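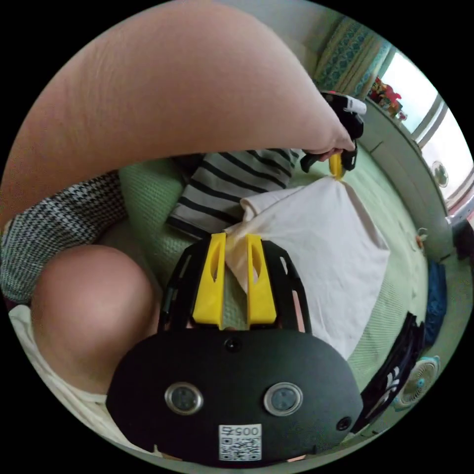

Two-handed lift: near gripper at a corner of the cloth, far gripper holding the peak.

Running a cloth-handling demonstration with hand-held grippers

Last revised 2018-07-14 by Upendo Waweru

This page covers the bed demonstration used on Lamel open days. It assumes that you have a pair of charged grippers, a laptop running Prerkov and a visitor group that has already been through the safety talk. The arm demonstration is described on its own page. Do the bed demonstration first, as visitors who have handled the fingers themselves ask better questions once they reach the arm.

Before the visitors arrive

Clear the middle of the bed. The edges can stay as they are. Use a plain sheet with a visible weave if you have one, because the tracking in Prerkov struggles on smooth, shiny surfaces and drops out when the gripper comes close to them.

Check the screws on both body plates by hand. Do not use a powered driver. Open and close the fingers a few times and look at the gap between them when they are at rest. The fingers should stand parallel. If one leans, swap it before the session and put the bent one in the spares tin.

Start Prerkov and load preset 1017. Older presets use the previous finger length and will report every pinch as a miss. Scan the code on the label of each gripper, right hand first. The label is printed upside down as seen from behind the gripper, so turn the gripper round to scan it. If the laptop does not respond within a few seconds, wipe the label and try again.

Sit or kneel close enough to reach the whole working area without leaning on it. Weight on the mattress moves the cloth, and the recording then contains motion that has nothing to do with the hands.

Step 1. Single pinch

Hold one gripper with the fingers pointing down at a shallow angle. Lower it until the tips touch the fabric, move forward slightly and close. Most beginners close too early and catch air. Others press too hard, which pins the cloth to the sheet and brings up both layers. Let each visitor try three pinches and then move on, even if all of them fail.

Step 2. Two-handed lift

Pinch a corner with the first gripper. Bring the second to another edge, close it and raise it slowly while the first stays low. Creases will run outwards from each pinch. They show where the load is going, and they are worth pointing out to visitors. If the creases are sharp and short, the cloth is being pulled too tight. Lower the raised hand a little and continue.

Step 3. Lay flat and fold
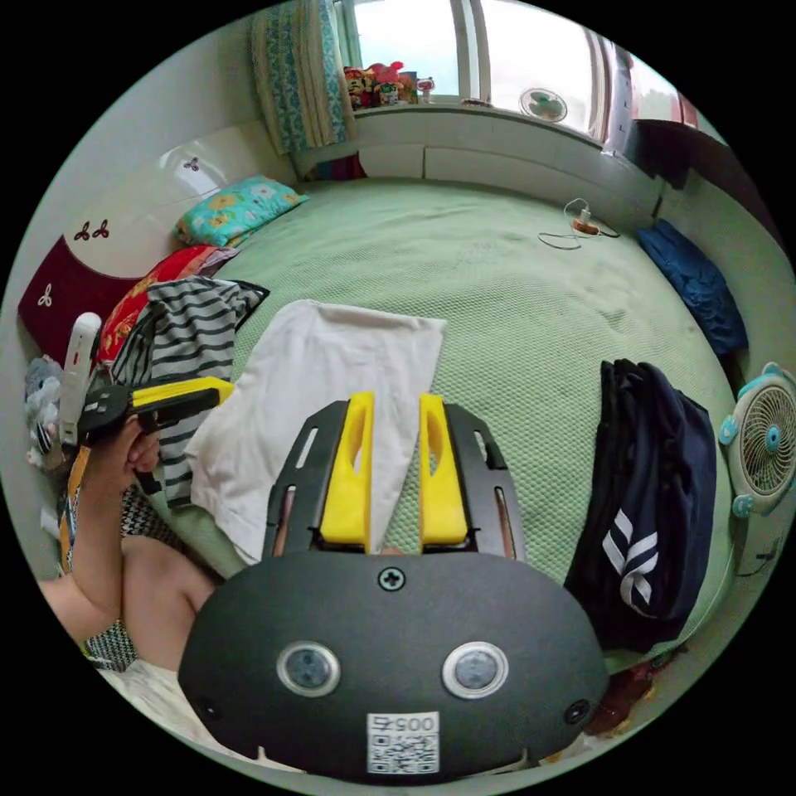 Garment order affects how long the folding part takes. Beatriz Gouveia ran it with heavy items first at the November open day, and the group was still on the second garment when the next one came in. Start with something light and close to rectangular, placed directly ahead of the near gripper. The white cloth just past the yellow fingers is in a good position: flat, top edge squared, with the lower part within easy reach. Keep items with legs, such as the navy track pants, off to one side until the visitor has finished a simple fold. Striped fabric is a useful second item, as the stripes make a crooked fold obvious to people standing at the back.

To fold, pinch both corners of the far edge, lift clear of the sheet and bring them towards you. Release both grippers together. Releasing one first twists the fold, and it is quicker to lay the item flat again than to correct it.

Replaying the recording

Stop the recording before anyone puts a gripper down. Prerkov shows the finger opening for each hand as a line. Replay at half speed and pause at each closing. Visitors usually want to see their own failed pinches, so do not delete them. Export the session to the Serrano folder under the group name.

Common faults

Line for one hand stays flat: the gripper was not scanned, or the same one was scanned twice. Restart the session.

Fingers close but the cloth slips: clean the tips with a dry cloth. Do not use solvent on them.

Tracking lost during the lift: the raised cloth is covering the view from the near gripper. Lift further away from it and at a lower height.

Spare fingers and replacement labels are ordered through Tranduvov. Quote the finger length, not the colour.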